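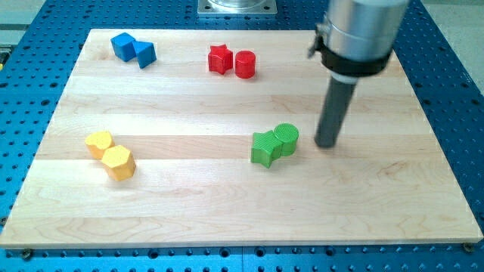
Why did the block-pushing cell stop in the middle of a run?

The arm's contact-force limit had been reset to its factory value after a controller update, so the rod pressed into the board until the joint torque check tripped and the brakes closed.

The stop occurred at the Ilemby lab on 22 April 2024, during the color-pairing task: eight blocks on the maple board, to be pushed into pairs of the same color. The run log shows 11 pushes completed normally. On the next push the rod was commanded to its usual travel height, but the height offset for the board had also been lost in the update. The controller was working from the height of the blue table surface and treated the board as if it were not there.

On the earlier pushes the error did not show. Those moves used waypoints cached before the update, with the board offset already included. The first freshly planned move took the tip down into the wood. The force limit should have ended the motion at 7 N. With the factory value of 90 N in place, the arm kept loading the board until the torque check on the second joint tripped.

No one was inside the marked area. Damage was limited to a shallow dent in the maple and a slight bend in the rod, which was replaced. The clamp collar was checked for slip and put back in service. The blocks are printed in-house and none needed reprinting.

Findings

The update notes from Juhász, who supply the controller, do mention that user limits return to default. The line is in the section on network settings, and our update procedure did not ask anyone to read that section. Our procedure was also wrong on a second point. It called for a free-air motion test after any update, and the test was done and passed. A free-air test cannot find a missing height offset or a high force limit, as the tip never touches anything.

The emergency stop was pressed after the brakes had already closed. It worked as intended but played no part in limiting the damage.

Changes now in effect

Force limits and work surface offsets are stored in a separate file and compared with the controller at every start. If any value differs, the cell will not leave manual mode.

Cached waypoints are cleared after every update.

The free-air test is followed by a touch test at low speed on the open front part of the board. The tip is lowered until contact is reported, and the contact height must match the stored offset. The test takes 40 seconds.

The torque check stays as it is. It is a last line of protection for the arm and was never meant to protect the work surface – or a hand.

Other sites

Clunham runs the same controller with a different tool and has confirmed that its limits were reset as well. The cell there had not been restarted after the update, and the values were corrected before any motion. Ornness is still on the previous version and should hold the update until the new start-up comparison is installed, which is planned for May.

If your cell uses a raised board, fixture or tray, check the stored offset against a measured height before the next run, even if no update has been made. Send both values to the Ilemby lab with the controller version.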